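Delwyn Donnelly @delwyndonnelly
Wall panels, part 4. Smooth pale grey finish, matte. Vertical joints left as narrow recessed grooves, no cover strips.

Matte hides fingerprints poorly but it does spread the ceiling light. Gloss gave us a hard reflection at head height in the Urkurside job.

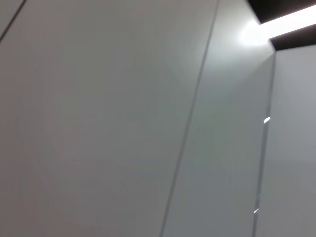
Groove depth matters more than width. Too shallow and filler dust sits in it. I run a dry brush top to bottom, then a damp cloth over a blunt plastic scraper.

Cleaning mix is 100 ml of mild soap solution to a full bucket. Anything stronger leaves bands you only notice with the light on.

Gerrit Mtshali asked about shelves. Fix into the battens, never into a joint. Mark the batten line on masking tape first, pencil does not come off this finish.

Spare panels are stored flat, face to face, with paper between. Trim lengths next.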